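Grotville Technical Institute
Automation Laboratory Working Group
Minutes of the September meeting

Chair: Henk Van Damme
Also present: laboratory staff; representatives of the Kusuma controls office and the Zulholm maintenance shop
Apologies: none received
The meeting opened at 2:00 p.m.

1. Minutes of the previous meeting
The minutes were accepted with one correction. Under item 4, "replacement of the wrist motor" was amended to read "inspection of the wrist motor."

2. Condition of the Rullov cell
The Zulholm shop reported on its inspection of the tabletop arm. Backlash at the elbow joint was within the limit set at commissioning. The cable at the base had rubbed against the clamp and was re-routed on the outer side, with a new sleeve fitted. The left finger was found to close slightly ahead of the right. Both fingers were removed, cleaned and refitted, and the stroke was reset from the fully open position.
The Chair asked whether the finger screws had been marked after tightening. The shop confirmed that they had, and that the marks are to be checked at the start of each week of operation.

3. Maintenance interval
It was agreed that the gripper will be inspected after every 48 hours of running time. The present practice of inspecting it when a fault is reported will end. Running time is to be read from the controller log and entered on the cell sheet by the person shutting down.
Kusuma noted that the log resets when the controller software is updated. The reading is therefore to be written down before any update.

4. Homing fault
The arm failed to complete homing on three occasions during the period. Each failure followed a restart from the emergency stop - none followed a normal shutdown. Kusuma attributed the fault to the order in which the joint brakes are released and presented a revised start-up sequence. The sequence will be tried on the physical arm for five working shifts with an operator present. The old sequence is to be kept on the controller until the trial has been reviewed.

5. Simulated cell
Kusuma presented the simulated version of the cell, which is used to check changes before they are loaded onto the arm. Members discussed whether the tool offset in the model should be updated to match the refitted fingers. It was agreed that the offset will be measured again on the physical arm and the same value entered in both places.
A request to add a second camera position to the model was deferred.

6. Spare parts
One set of finger pads remains in the cabinet. The Zulholm shop will order five further sets. The Chair asked that used pads be kept in a labeled bag until the wear has been recorded.

7. Actions
Zulholm: order finger pads; measure the tool offset.
Kusuma: load the revised start-up sequence; enter the measured offset in the model.
Laboratory staff: add a running-time column to the cell sheet.

The meeting closed at 3:25 p.m.

Attachment to item 5

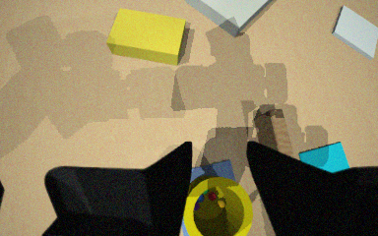

Lighting in the simulated cell was raised by the laboratory staff after the main discussion, and the following is recorded for Kusuma. The lamp position in the model has not been compared with the fixture over the physical table. The arm's shadow crosses the middle of the tabletop and darkens part of the brown block and part of the cyan one, while the yellow block above it keeps a bright, even top face. Color thresholds for the block-finding step are to be checked on both lit and shaded surfaces before the model is used to approve any change to them. Kusuma will report the result at the next meeting.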